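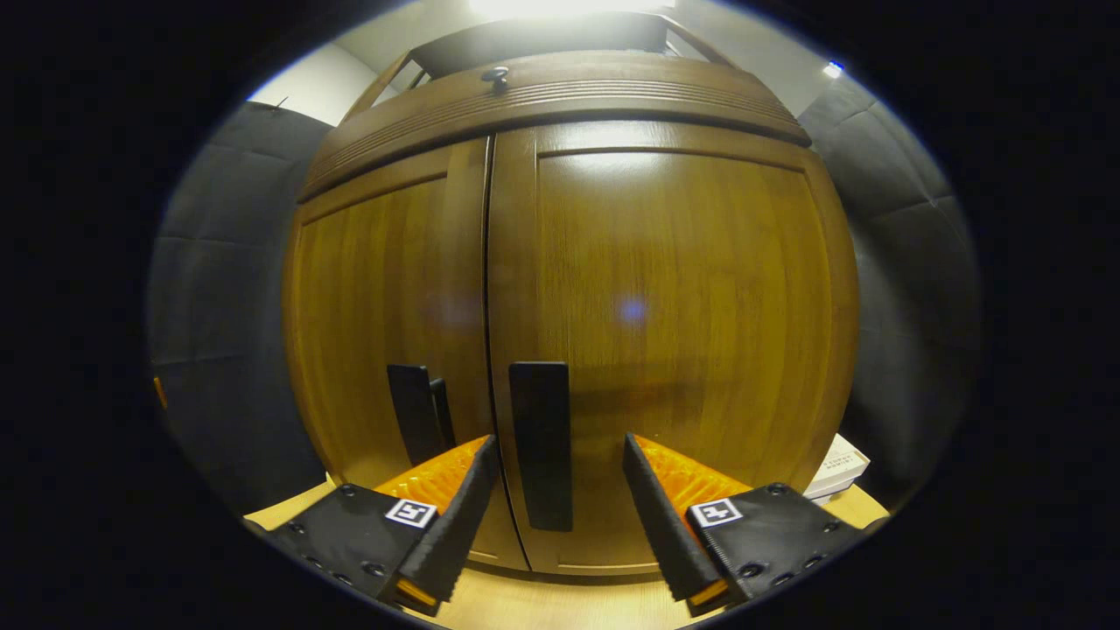

Storage in Rented Rooms, Handout 4
Course: Home and Household in the Twentieth Century
13 November 2020

Last time we read the inventories from Tundirness. Today we go on with Britdale, where the town built 300 small flats in 1972. Please bring the floor plans again, we need them for the second hour.

The main point is simple. The flats had no built-in closets, so each household had to buy or inherit its own. In a bedroom with a width of 20 hands (the old local measure, still used by the Gethin workshop) one large wardrobe decided where the bed could stand. Many tenants write about this in their letters - the wardrobe came first, and the other furniture followed.

Terms to know for May: carcass, stile, panel, cornice, plinth. The cornice is the molding at the top. It often makes a piece look taller than it is.
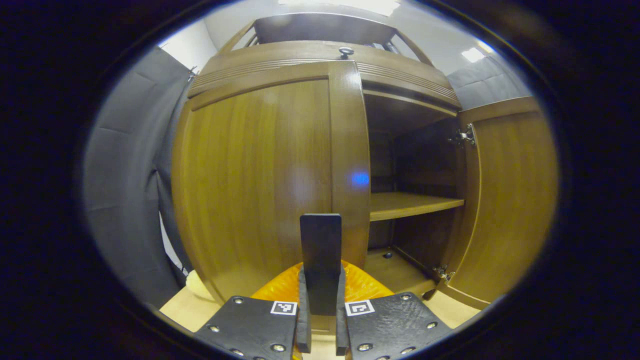
Fig. 2. Wardrobe with grooved cornice and closed left door.

On moving: the Farnia survey asked over 60 households what they left behind when they changed address. Wardrobes are high on the list. Stairs were narrow, and not every piece could be taken apart.

Reading for next time: the Farnia survey, part two, and the tenants' letters. Write one page on what a household keeps and what it leaves. Use at least two letters, and give the letter numbers in brackets.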